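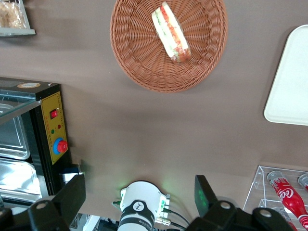
The surveyor from Perkero had told them in December that the well would not reach water at 489 feet, and that anyone who drilled past that depth at Sunddale was paying for dry rock.

The driller kept the remark in the front of the logbook. The hole stood at 612 feet. The bit was a six-inch button type, second of the job, and it was making four feet an hour in gray granite. The cuttings came up as powder. She bagged a sample every ten feet, wrote the depth on the bag and laid it in the row behind the compressor.

The contract was with the town. It allowed for 1,176 feet of hole and no more. Past that figure the rig would be billed by the day, and the town had no line in its budget for days.

At 700 feet the return air smelled of iron. At 740 it stopped smelling of anything. The mayor drove out, looked at the bags and asked which one was the good one. She said there was no good one yet. He asked whether the color meant something. She said it meant granite.

The hose on the dust collector split on the second Monday. The replacement came from Kwiatkowski, two hours by road, and was the wrong diameter. Her helper cut a sleeve from a length of old casing and clamped it over the joint. It leaked, but within limits. They lost five hours and she entered them as five hours.

She slept in the truck. At night the hole made a low note when the wind was from the west – an open pipe will do that – and she had learned on other jobs to listen for the pitch. A column of air over water is shorter than a column of air over rock. The note did not change for nine nights.

At 1,090 feet the rate went from four feet an hour to eleven. She stopped the feed, raised the string and blew the hole for twenty minutes. The powder turned to paste. She wrote "damp" and the time.

The helper wanted to call the mayor. She told him damp was not a yield.

They went on to 1,131 and the paste thinned to gray water, then to water with sand in it. She set the weir box under the discharge and let it run through lunch and most of the afternoon. The reading settled at 6 gallons a minute. The town had asked for fifteen.

She wrote the number down. There were 45 feet left in the contract. She checked the oil in the compressor, added a rod and told the helper to start the next bag.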